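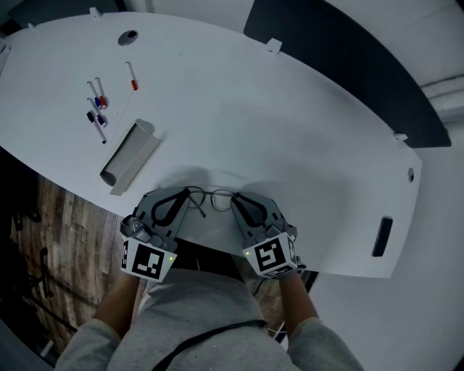 10/3/20
by Bhavana Iyengar

I have been wearing glasses for six weeks now and I still push them up my nose with my whole hand, like someone swatting a fly off their own face. My sister says it makes me look permanently startled. She's had hers since she was seven, so she is very smug about the whole thing.

I held out for ages. I'm the one in our family with the good eyes, you see, and I'd got rather attached to that. On car journeys I was always the one who read out the road signs, and at weddings I was the one sent up to squint at the seating plan. Then last year the menu at our usual place started getting smaller (I did accuse them of changing the printing, sorry to everyone at Fernandes, it was the same menu) and I began doing the arm thing. You know the arm thing. You hold the page out, and then a bit further out, and then you run out of arm.

What finally did it was knitting. I'd got a lovely dark green yarn for a cardigan and had been working on the back of it every evening for a fortnight, feeling very pleased with myself, and when I took it over to Usha's and spread it out by her big window there were holes all over it. Dropped stitches, split stitches, one bit where I seemed to have knitted two rows of something else entirely. Usha Krishnan is a very kind woman and she said nothing at all for quite a long time. Then she said, "When did you last have your eyes tested?" and I said 'school'.

So off I went. The optician was very nice and didn't tell me off. I got the puff of air, which I jumped at both times even though she warned me, and then the business with the lenses where they ask if it's better with one or better with two. Does anyone know what to say when they're the same? I always feel there's a right answer and I'm getting it wrong. By the end I was apologising to her for every choice, and she had to tell me it wasn't that sort of test.

And then - the frames! I had no idea. There must have been 300 pairs on the wall and every one of them made me look like a different person I didn't want to be. I took Sowmya along for a second opinion, which was a mistake because Sowmya Reddy looks wonderful in everything and kept trying them on herself. We had a very silly hour. There were big square ones that made me look as if I was about to cancel somebody's bank card, and a tortoiseshell pair that I loved until I turned sideways. In the end I went for something plain and thin that I hardly notice, and I've decided plain is fine. Sowmya bought some sunglasses.

The first few days were horrid, I won't lie. I got a headache every afternoon and I kept looking up from my knitting at the telly and finding it had gone to soup, because mine are only for close things. I wore them on the stairs once and I won't be doing that again. I was also quite shocked by the state of my kitchen. I'd thought I kept a clean kitchen! The grouting behind the taps came as a real blow, and I spent a whole morning in there with an old toothbrush.

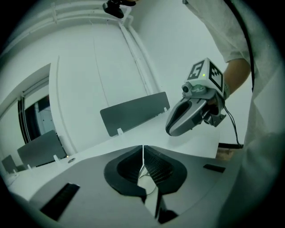
White T-shirt, wristband on

But the reading. Oh, the reading! I hadn't noticed how much I'd stopped. I'd been telling myself that I was tired in the evenings, or that books weren't as good as they used to be, and all along I just couldn't see the things properly. I've read four novels since I got them and I'm halfway through a fifth, a great fat one that Tharun lent me with all his pencil marks in the margins. (He underlines the oddest things. There's a whole paragraph on drains with "YES" written next to it.) I stayed up till one in the morning with it the other night and was useless at work the next day and didn't mind a bit.

The cardigan is back on the needles too. I pulled the whole back out, which hurt, and started again from the ribbing. It's slower going because I can see every mistake as I make it, and I keep stopping to fix things I'd have sailed past before. I've done up to the armholes. I'm going to need another ball of the green, and of course the shop has sold out of that dye lot, so if anyone has one lurking at the bottom of a basket please do shout.

A few of you asked last time what I do about keeping them clean. Warm water, a tiny drop of washing-up liquid, soft cloth. I was using the hem of my jumper until my sister caught me at it. I do need a proper case as well, as I've been carrying them in an old sock. It's a clean sock! But I got it out in a meeting last week and I could see people wondering.

Next time I'll post the sleeve pattern, as promised, once I've worked out where I wrote it down.

6 shares
17 comments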